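Kultusard Fund - Progress report, Gurden Bathhouse and Washroom Repairs
To: Jaime Vieira, grants desk
From: Lurdes Falcão, site lead
2/17/18

Jaime, sorry this is short and a bit rough, plumber is back at the building in an hour and I want it sent before then. Receipts follow separately.

Where we are

Ground floor washrooms: pipework finished, walls closed up, first coat on. Second coat once the heating is back on. Upstairs: old pipes out, new ones in as far as the landing. Stopped there. The joists under the far end are worse than the survey said and Leitão won't run anything across them until they're braced. Fair enough. Their carpenter has looked and thinks it's a week of work, maybe less if the timber comes when promised.

Drain at the back is done. That was the one I was losing sleep over. Old clay pipe had dropped in two places and roots in most of it. Leitão dug by hand near the wall, machine for the rest. Trench is filled but not paved, so the back gate stays locked and everybody goes round by the street side for now. Some grumbling about that from the Tuesday swimmers, who have used the back gate forever. I put up a sign.

Fixtures

Order went to Roson at the end of January. Basins and taps confirmed. Toilets were on the same order but the supplier split it without asking, so second half comes later. I've complained. We kept to the plain white ones as agreed, the wall-hung kind would have meant rebuilding the back wall and we don't have the money. Seats are extra, which I missed in the first quote. My mistake, it's in the figures below.
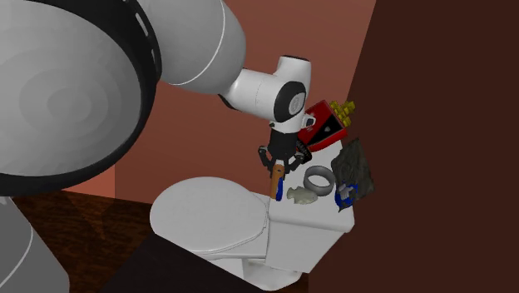
Grab rails are still open. The access adviser wants them on both sides in the larger stall, I had one side and one fold-down. Both sides is better but it means moving the door hinge, and the door is original and on the list of things we promised not to touch. Have asked whether the door can be rehung the other way without new holes in the frame. Waiting. If you have dealt with this on another Kultusard building I'd love to hear what you did.

Money

Still inside the budget, not by much. Overspend on the drain, 800 over the quote, all of it extra digging. Saved 199 on paint by taking what the supplier had left of the same color. Toilet seats add 200. Joists not priced yet. I'd rather not touch contingency until I see that number but I think we will have to, so please treat this as notice. Do I need a form for that? The old one asks for a signature from someone who left.

Use of the building

Pool side has stayed open the whole time, mornings only. The swimming club lost 7 sessions to the water being off, we'd told them to expect more. School groups are moved to after Easter. The Saturday class is running in the hall with the temporary washroom outside, not popular in this weather but people are coming.

The reading by the older bathers went ahead, the one about when the baths had hot water two days a week. Over 40 people, standing at the back. We recorded it and the sound is decent apart from the boiler. Transcript half done.

Problems / things I need from you

- answer on contingency, see above
- OK to move the final payment date, Leitão's last invoice won't be in before your current cutoff
- the wording for the plaque, they need it early becuase the engraver is slow
- is the October open day still fixed on your side? I've been telling people yes

Next

Brace joists, finish upstairs run, pressure test, second coat downstairs, then tile. Tiler is booked but only pencilled, he has has another job he may not finish on time. Paving at the back last of all.

Will ring after the joist price comes in.

Lurdes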